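Biscombe Ancient DNA Extraction Kit, Bone and Tooth
Supplied by Somlow. Catalog no. 2713-B

The Biscombe kit recovers short, damaged DNA from archaeological bone powder and tooth cementum. It is intended for population history work on samples up to 4,000 years old. Older material can be processed, but yield is not specified.

Contents: lysis buffer, binding buffer, wash concentrate, elution buffer, silica columns (23), collection tubes, protocol card.
Input: 50 mg powder per column
Storage: room temperature; proteinase K (not included) at -20 °C

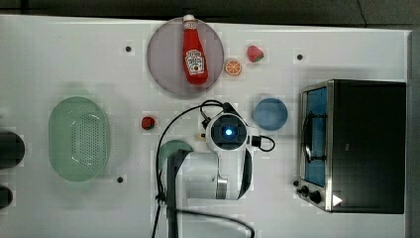
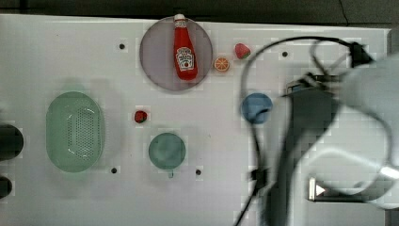

Contamination control is the main limit on any ancient DNA result. Modern human DNA on gloves, benches and tube racks will outcompete the target during amplification. Work on a pale surface that shows spilled powder. A white tabletop like the one under the plate and the ketchup bottle is suitable for color, but the surface must also tolerate bleach. Run one blank column with every 7 samples and carry it through to sequencing.

Wash concentrate must be diluted with ethanol before first use. Mark the bottle once this is done. Lots shipped before March use the older column collar and need the Stamico adapter for vacuum manifolds.

Protocol revision by Vandana Pathak and Vilém Koubek, 2024-01-21. Not for diagnostic use.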